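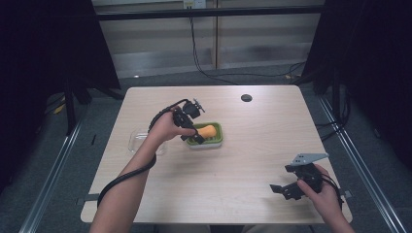
*Orange sponge, green dish.*

# The Allowance

The water allowance at Corel was 80 litres per household per day, measured at the meter and read by the district at six each morning. The woman in the end house used 77. She had done so for three years. The remaining three litres went back into the count, where they had no further use, as unused water could not be carried over or sold.

In June the reader from Staniforth came to the door. He had a tablet and a printed sheet, and the sheet was a graph of her consumption, which was a flat line.

"It's the flatness," he said. "Flotance flags anything with no variance. Usually it's a stuck meter."

"It isn't stuck."

"No. I tested it at the kerb. It's reading true to half a percent."

She let him in. He checked the kitchen tap first, then the laundry, then the cistern. He wrote down the flow rate of each. At the sink he asked how she washed up, and she told him: one basin, five litres, plates before pots, the grey water carried out to the lemon tree. The sponge was wrung once over the basin and left to drain in its dish. A sponge left full held a surprising amount, she said. She had weighed one.

"You weighed it."

"On the kitchen scale. 120 grams, full. Over a month that's a basin."

He typed this in. The form had no field for it, so he put it under Other.

He asked if anyone else lived at the address. She said not since the allowance came in. Before that there had been two of them, and the meter had gone up and down like anybody's. Her husband took long showers and left the hose running while he talked over the fence. When the limits started he had gone north to Plasen, where there was a river, and had asked her to come. She had said she would think about it. She was used to the house.

"So the 77," the reader said.

"That's what it takes."

"And the other three?"

She looked at the tap. It was a plain brass mixer, serviced in autumn, with a new washer on the cold side.

"That was his tea," she said. "And his shaving. I never got into the way of using it."

The reader looked for a code. There was one for leaks, one for tampering, one for vacancy and one for instrument error. He chose instrument error – it closed the flag without a second visit – and asked her to sign with her finger.

When he had gone she filled the kettle to the upper mark, for the first time since the limits, and stood by it while it boiled. She poured one cup. The rest she left in the kettle with the lid on.

At six the next morning the meter read 78.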